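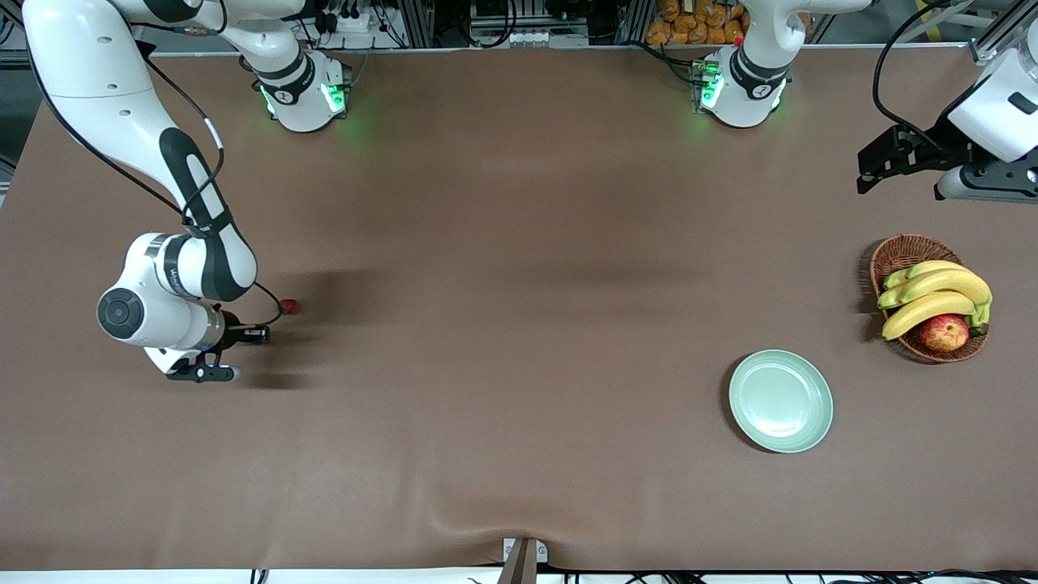
The visa renewal form my neighbor Kiros Demissie filled out last October has 50 questions. Question eight asks whether he has ever been known by another name. He has. The consulate misspelled the first one on his original visa, and the government has treated the typo as an alias ever since.

I bring this up because the statehouse is once again debating "immigration," by which it means speeches. There were 100 people signed up to testify at the last hearing on the Negash bill, which would let licensed nurses and electricians from abroad start work while their paperwork is pending. Most of them spoke about the border, 1226 miles from the room they were sitting in. The bill doesn't mention the border. I read it twice to make sure, and it's a short bill.

Asuka Kaneko, an immigration lawyer here in town, got her two minutes late in the afternoon. She used them to explain that her clients were already here, legally, and already qualified, and would like to pay income tax. A senator thanked her and asked about fencing.

I have nothing against a good argument over fences. People have had them since there were sheep. But the county hospital is short of nurses, and Kiros, who wired hospitals for a living in Addis Ababa, is stacking crates at Brurunis on the night shift. He is very good at stacking crates.

The committee votes again next month. If you plan to testify, please read the bill first. It will take you less time than question eight took Kiros, who had to attach a separate sheet.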